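Open day at the Cullum building, Erdale

I went to the Saturday open day at the old Cullum building with low expectations and a tape measure. The expectations came from the flyer. It used the word "inspiring" twice and the word "rent" once, in small print, at the bottom. The tape measure came from having rented a workroom before, on the strength of a floor plan that turned out to have been drawn by somebody who had never tried to get a table through the door.

For anyone who doesn't know the place, Cullum made shop fittings on the east side of Erdale until the business was sold, and the building has been passed around a bit. The current owners trade as Hillura. They've taken the whole thing, both floors, and are letting it out as shared workrooms, small offices, and what they call "flex rooms." I asked two people what a flex room was and got two answers. One said it was a room you could book by the day. The other said it was a room with no fixed furniture. Both could be true, but it's the kind of thing I'd want in writing.

Tours left from the front hall on the hour. I had come for the ten o'clock and it left at twenty past, which I mention only because the welcome talk was all about how well run the building is. We got the talk standing up. There was a table with a sign-in sheet, brochures, and tea and sesame rolls from Güneş, the bakery across the road. The rolls were very good. I don't think Hillura can take credit for them.

The numbers, as given in the talk: 3,000 square feet of lettable space on the upper floor, 2,111 on the lower. The lower floor loses a lot to the loading bay and the boiler. Rents start at 664 a month for the smallest office, with a five-month minimum. When I asked whether 664 covered heat I was told it covered "a contribution to heat." I asked how big a contribution. The guide wrote my question down on a pad, and I am still waiting for the reply.

We did the lower floor first. The offices down there are fine. They have doors that shut, carpet tile on the floor, and one desk apiece, and if you spend your day on the phone you could do a lot worse. They also have no daylight to speak of on the bay side. The brochure calls these "focus offices." The hallway outside smelled of fresh paint, and I always wonder about fresh paint at an open day. I ran a hand along the bottom of one wall where it meets the bay and it felt cold, which in November may mean nothing at all. I'd want to go back after a week of rain.

The kitchen is shared by everyone on both floors and is smaller than the kitchen in my apartment. Somebody on the tour asked how it coped at lunchtime, and the guide said people tended to stagger their lunches. I have never worked anywhere that people staggered their lunches. People eat at half past twelve. The fridge had been cleaned out for the day, with a single carton of milk in it standing in the door, and the dishwasher still had its stickers on.

Then up the back stairs, which are steep and metal and ring like a bell when a group goes up them. There is a freight lift, but we weren't shown it. I asked to see it and was told it was "between inspections." If you're planning to move anything heavier than a filing box, get somebody to run that lift for you before you sign anything.

The upper floor is where the brochure spends most of its money, and I'll admit it's better than I'd been ready for. The big room up there hasn't been tarted up. It's white walls and a high ceiling in corrugated white metal, with the steel beams left showing and painted white to match. I had been bracing for exposed brick and a neon sign telling me to hustle.
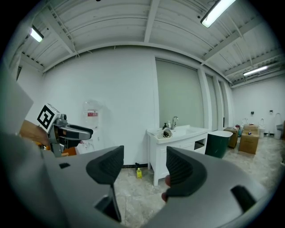
The upper room, with the water jug on the back wall and the green blind over the big window.

It is bright, I'll give them that. Some of the brightness is a matter of fluorescent lights, and with white on the walls and white overhead there isn't much for the light to get lost in. The guide made a point of saying how much natural light the room gets. Well, maybe. There's a large window in the back wall and a narrower section next to it, past a white pillar, and the large one had its roller blind over it while we were there. The blind is a pale green that I'd guess came with the building. I would have liked to hear about natural light in a room with the tubes switched off and that blind rolled up, and I said so. We were running late by then and moved along.

I don't mind fluorescent tubes as such. You can see what you're doing under them, and anybody who has tried to match thread or read a ruler under a warm "designer" bulb will know what I mean. What I mind is being told about daylight underneath them.

The ceiling is the part I'd worry about. Height is lovely when you're standing there with a roll in your hand. It's less lovely when you're paying to warm it, and a metal ceiling makes me want to know what's on top of it. I asked if it was insulated. The answer was that the roof had been "looked at" when Hillura took over. I have looked at plenty of roofs myself. I also asked what it sounded like in heavy rain, and a man at the back of the group, who already rents downstairs, laughed before the guide could answer. I took that as information.

Sound in general is going to matter more than the owners let on. With hard walls and a metal ceiling I could hear every word said by the two people behind me, who were deciding where to go for lunch. If the plan is to have several tenants in one open room, as the floor plan suggests, then somebody will be on a call while somebody else is cutting something, and both will be complaining by the second week. There was talk of "acoustic treatment in phase two." There was no talk of when phase two is.

Drinking water on that floor comes out of a jug, the big clear plastic kind that goes upside down, up on the back wall to the left of the window. I asked about the faucet on the basin and was told the nearest working one was down in the kitchen. So anyone who wants to rinse a brush, a cup or their hands is going down the ringing stairs. I also asked who pays for the refills and who lifts them, having once been the tallest person in an office and learned what that leads to. Refills are included. Lifting is "usually sorted out among the tenants." I bet it is.

I got my tape out in the corner at this point and measured the doorway, and so did one other visitor, and we nodded at each other. The door is wide enough for a decent workbench if you take the legs off. I didn't get to measure the turn at the top of the stairs, as the group had to keep moving, but by eye it's tight.

Power seemed all right from what I could see and what I was told, though nobody had a figure for what the upper floor can draw in total. Locks are by keypad, one code per tenant. Access is meant to be day and night, except that the heating goes off at seven in the evening, which makes the night part a little theoretical for most of the year. Parking is first come, first served in a yard that was full by the time our tour ended, with open-day visitors to be fair.

So would I take a space there? Not on the strength of Saturday. The big upper room is a good plain room and I'd sooner work in it than in most of the places I've seen advertised in Erdale this year. I liked that it looked like somewhere to get on with things. But the bits I'd be paying for are the heat, the lift and the roof over my head, and those were the three questions that went onto the pad. The smaller offices downstairs I'd skip unless you like the dark.

If you go, and they say there will be another open day in the spring, take the later tour, wear a sweater, and ask to have the blind up. Ask to ride in the lift as well. The tea ran out at eleven, but Güneş is open until four and you can sit down there.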